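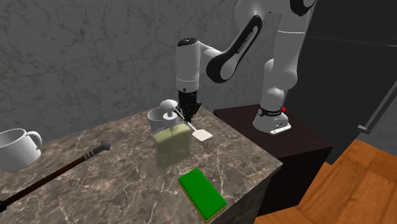

Bostwood Steinpflege für Marmor und Kalkstein
Imprägnierung auf Wasserbasis, Flasche mit Pumpkopf

Marmor ist ein schöner Stein mit dem Gemüt einer Diva. Zitronensaft nimmt er persönlich, Rotwein trägt er jahrelang nach, und den Essigreiniger aus dem Putzschrank verzeiht er gar nicht. Bostwood zieht in die Poren ein und verschafft Ihnen etwas Zeit, bevor aus dem Espressorand ein Andenken wird.

Eine Flasche reicht je nach Saugfähigkeit für bis zu 8 Quadratmeter. Wer nur eine Küchenzeile hat, darf mit dem Rest die Fensterbank verwöhnen.

Anwendung
Fläche mit pH-neutralem Seifenreiniger abwischen und über Nacht trocknen lassen. Dünn aufsprühen, mit dem Tuch verteilen, Überschuss nach zehn Minuten abnehmen. Viel hilft hier nicht viel, viel klebt. Bei stark geäderten Platten zuerst an einer unauffälligen Stelle testen - helle Adern saugen manchmal anders als der Grund.

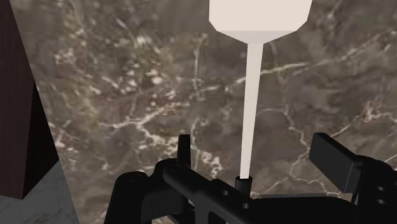
Ein zweiter Auftrag lohnt sich bei offenporigen Sorten, frühestens nach 2 Stunden. Matte Ätzstellen verschwinden davon übrigens nicht, die müssen poliert werden. Dafür führen wir die Paste von Eskola.

Nicht geeignet für Granit, Keramik und Laminat in Marmoroptik. Letzteres braucht nur einen Lappen.

Lieferumfang: Flasche, Mikrofasertuch, Anleitung
Artikelnummer: 71
Hersteller: Vultbridge
Versand frostfrei, von Dezember bis Februar daher mit etwas Geduld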